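Comparing finger pads before September: a talk with Ainhoa Casado

Ainhoa Casado has spent most of the winter with a gripper in each hand. She leads the hardware trials at Stiltomwood, a small group that builds hand-held grippers for collecting manipulation data in people's homes, and her job at the moment is to choose the finger pads and camera mount that will go on the next batch. We spoke on 6th July, between two rounds of testing.

The group had two pad designs left on the list when we talked. One, which the team calls Tusix, is a soft ribbed pad. The other, Okeke, is firmer and has a smoother face. Both fit the same linkage, so changing over takes a few minutes and a small screwdriver.

"On the bench there was nothing between them," Casado said. "We had them picking up blocks and cups and they both did it. Then we took them to a bedroom and the differences showed up in the first hour."

Clothing was the reason. A folded pair of jeans has a thick edge that almost any pad can hold. A thin shirt lying flat on a quilt is another matter, and the operator often comes away with the shirt and some of the quilt as well. Casado said the firmer pad was worse for this, as people squeezed harder to make up for the lack of grip.

"With the ribs you can close lightly and drag a bit of cloth up, then close properly," she said. "With Okeke you had to pinch straight away. My hand was sore after that one."

Woo-jin Do, who did most of the folding trials with her, prefers the firm pad for other jobs. He told me it wipes clean more easily and lets go of a sleeve without pulling it. Soft pads can hang on to the cloth when the jaws open, which spoils a fold that has just been laid down. He would like to see a version with shallower ribs, and he has asked for one.

The pads were meant to be the whole of the comparison. The camera came into it later, after Nilton Chambi went through the first 1000 recordings and found that many of the folding ones were hard to use. The lens sat too low, and when a large garment was lifted it covered nearly everything behind it. He sorted out 900 where both finger tips stayed in sight the whole way through, and the rest were put aside.

"I wasn't happy to hear it," Casado said. "But he was right. If you can't see the tips you don't know when contact happens, and that's the part we want."

The mount now sits higher and tilts down a little more. The change adds some weight at the front, and operators noticed. Casado tried moving the grip back to balance it, which helped, although it made the tool longer and more awkward beside a wall or a wardrobe. She described that as a problem she has not solved.

I asked why they kept working in furnished rooms when a plain table would be easier to control. She said they had used a table for a long time and it gave them tidy numbers that did not hold up anywhere else. A mattress gives under the hand. Patterned bedding makes it harder to judge by camera where one cloth ends and the next begins, and daylight from a window changes through the morning.

"Dark clothes are the hardest," she said. "The jaws are black too, so a black top and a black finger run together in the picture. Having the pads in blue helps a lot there. We wouldn't go back to black ones."

The target for this round is 3000 recordings, shared between the two pads. Controllers come next. The group has one from Ondholm on loan and will use it to open and close a motor-driven version of the same jaws, to find out how much of the operator's light touch can be copied. Casado does not expect a final choice of pad until September, and said she would be content to ship both if the cost allowed it.
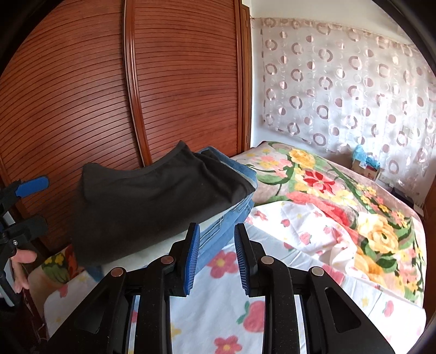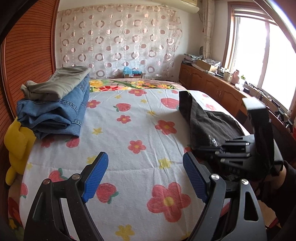
Folding trials on a bed, with blue pads fitted to the jaws.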